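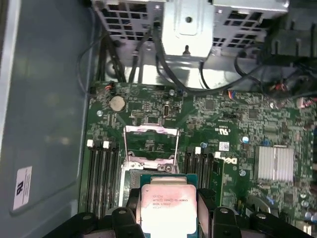 Section 5 – Refitting the processor

Filed under: Workshop guides / Desktops and towers

Read the whole section once before you touch anything. Takes longer to read than to do. Covers the Dell towers with the Xeon chip and the flip-up metal frame over the socket. Other makes – see section 11.

Before you start

1. Power off at the wall. Lead out. Hold the front button in for a few seconds.
2. Tower on its side, open side up, on the mat. Side panel somewhere you won't tread on it.
3. Wrist strap on. Clip to bare metal on the case, never to the board.
4. Cooler off already? If not, go back to section 4 and come back here.

Caution: the socket has a field of very fine contacts in it. Bend one and the board is scrap, more or less. No fingers, no cloth, no blowing in it.

Fitting the chip

5. Check the marking on the lid against the job sheet. An E5-1630V3 reads exactly that, with a code starting SR20K underneath and the speed under 4 GHz. If the sheet says something else, stop and ask.
6. Hold by the edges only. Old paste on the lid is fine for now, a pinkish smear won't hurt anything. Paste on the underside will.
7. Both levers released, frame standing right up. Look before you lower – cables have a habit of flopping across from the drive cage.
8. Match the small triangle on the corner of the chip to the mark on the socket. Notches line up too.
9. Lower it flat. Straight down, let go. Don't slide it about to find the place. If it rocks, lift it out and start agian from step 8.

Note: no pushing at any stage. The frame does the pressing, you don't.

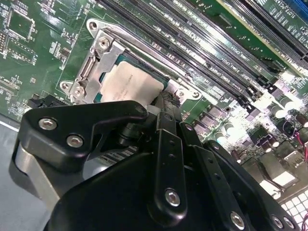 Rosário Esteves

10. With the chip sitting in the socket, look at it from two sides. Same height all round. Any paper label on top comes off before paste goes on, every scrap – glue as well. A label left under a cooler is the commonest fault we get back at Prumstead and it's a daft one.
11. Bring the frame down over the chip. Levers in the order printed on the frame. The second one is stiff and may creak. Normal.
12. Wipe the lid clean. Lint-free wipe, Nanska cleaner or plain isopropyl. Wait till its dry.
13. Paste – one blob in the middle, size of a pea. Ametti grey is what's in the drawer. Cooler on, screws a bit at a time, corner to opposite corner.

Caution: cooler fan lead back on before power. Easy to forget when you're rushing on a Tuesday with a full bench.

Memory: leave any stick that's already in where it is. If one has come loose, press both ends till the white latches close, then carry on.

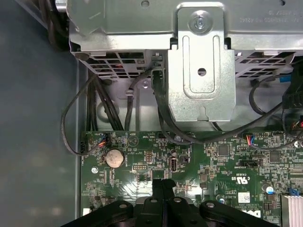
14. Check the rest of the board before closing up. Small fan plug up near the coin battery – pushed home? Short coloured wires on the other connector, same question. Tug gently, by the plug.
15. Tuck cables clear of the fans. Nothing lying across the internal USB port.
16. Screw on the drive cage bracket: snug, finger and a quarter turn. Don't lean on it.
17. Torch round the inside for dropped screws. Count them against the tray.
18. Panel on, lead in, switch on. First start can be slow. If the clock is wrong, set it in the setup screen and save.

No picture on the monitor? Off again, lead out, back to step 14 first, then memory, and only then lift the cooler. New paste every time the cooler comes off.

Write the chip code and your initials on the job sheet. Case screws are in section 6.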